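July 11, 2021

Lazy one today, and much needed after the week I've had. Woke up at nine, rain on the skylight, no plans at all! Had toast, rang the garage in Skatthorpe to moan about the brakes (closed, obviously, it's Sunday) and then finally had a go at the odds and ends that have been piling up since we got back from Brollby.

I'd meant to give it 90 minutes and it swallowed most of the afternoon. The dark table in the front room had gone completely under, so I tipped everything into two boxes and started putting things back out a few at a time – wrapped bars together, anything red together, thread with thread. I do like that table when it's got a bit of shine showing.

Still can't decide about the little red knitted thing. Keep it for November, I think, it weighs nothing. The bars can go in my work bag.

Soup for tea, then two episodes of the thing about lighthouses. Must post the form to Krishnan tomorrow and buy stamps!!
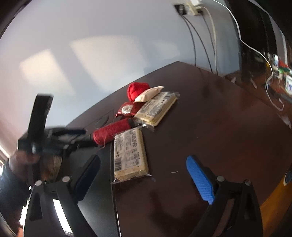 *Bars, red thread and the red knitted thing, front room table*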